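How to Plan a Budget for Hand-Held Grippers (Before You Fall in Love With One)
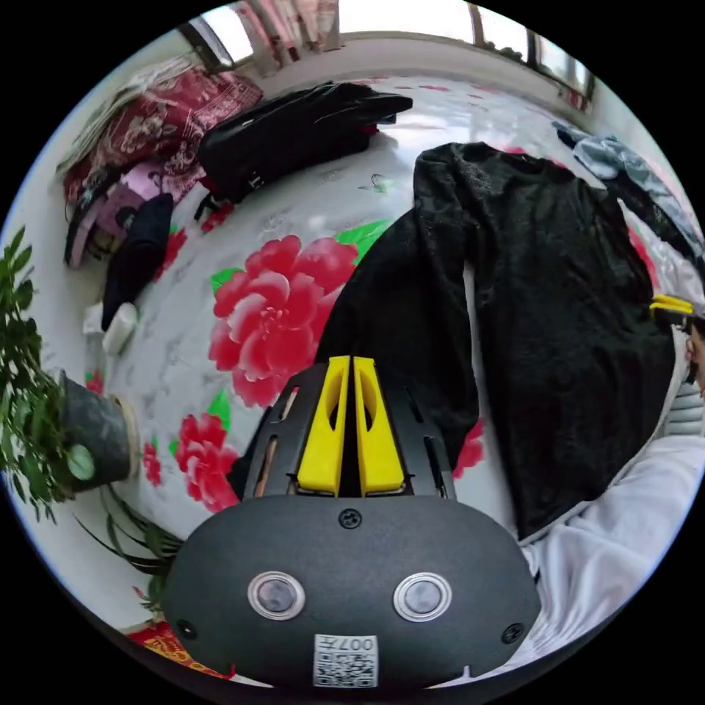 The first thing I tell anybody who writes to me about buying hand-held grippers is to put the catalog away for an evening and make a list of the jobs. I know, I know, the catalog is the fun part! But the price of the tool is only one piece of the money you are going to spend, and the jobs decide nearly all the rest. Take clothes folding, which is what most people seem to want to start with. A black knit sweater laid flat on a bed, with a flowered sheet under it and a bag and a quilt left up near the head, is a pretty fair test of what you are paying for. The knit is fuzzy, the fingers need to pinch a fold of it without chewing it up, and the sheet is busy enough that you'll want to look hard at the sample footage before you sign anything.

So, with a list of jobs in hand, let's go through the budget in the order I do it myself.

Step 1. Decide whether you need one or a pair

Plenty of jobs can be done with a single gripper. Picking up cups, opening drawers, putting pens in a jar, all fine. Folding is a two-handed job for people, and it stays a two-handed job when you're holding a gripper in each hand. If folding is anywhere on your list, price a pair from the start. I bought a single one first and added its partner in April, and paid shipping twice, and the second one came with slightly different fingers, so I ended up buying another set of those too.

When I was shopping, the Pramavmont pair was quoted to me at $1695, and a single was $808. You'll notice the pair costs a bit more than two singles. The difference was the matching kit, which gets both hands recording on the same clock. You can skip it if you only plan to work one-handed, but please don't skip it for folding (I tried, and lining up two recordings by hand is a miserable way to spend a weekend).

Step 2. Set money aside for fingers

Fingers are the part that touches the world, so fingers are the part that wears out. Ask the seller three plain questions: what a replacement set costs, how long it takes to arrive, and whether you can change them yourself with an ordinary screwdriver. I set aside $100 for fingers in the first year, and I was glad of it. Bright colored ones are worth asking for, too, if the seller gives you a choice. I find them much easier to pick out when I'm going back through footage of dark clothing.

Step 3. Borrow or rent before you buy

Deller rents by the week, and Urkemeck will sometimes lend a demo unit if you ask nicely and pay the postage. My rental week was $70 and it was the best money in the whole project. Use that week on your real jobs, in your real rooms. Hold the thing for a full hour. A gripper that feels light at the counter can feel like a brick by the fortieth shirt, and sore wrists never show up on a spec sheet!

Step 4. Check your space and your light

Walk through each room you plan to use and look at where the windows are. A bedroom with a window behind the bed may look lovely to you and come out washed out in the recording, so you may need a lamp or a thicker curtain, and that goes in the budget. Think about elbow room as well. Houseplants next to a bed are a joy, but you'll be swinging both arms around, so see whether anything has to move.

Step 5. Add up the boring things

Storage drives, spare charging cables, a padded case, a roll of label stickers so each gripper can be told apart. None of it costs much on its own, and all of it together surprised me. I keep a separate line for it now and call it "boring," and it gets filled in before anything else does.

Step 6. Ask about repairs while they still want your money

Mac an tSaoi, the small shop I use for repairs, will look over a used gripper before you buy it, and I'd pay for that on any secondhand unit. With a new one, get the repair terms in writing, including who pays the shipping and whether you get a loaner. Then set the quote next to your list of jobs, cross off whatever you can't afford to do this year, and order for what's left.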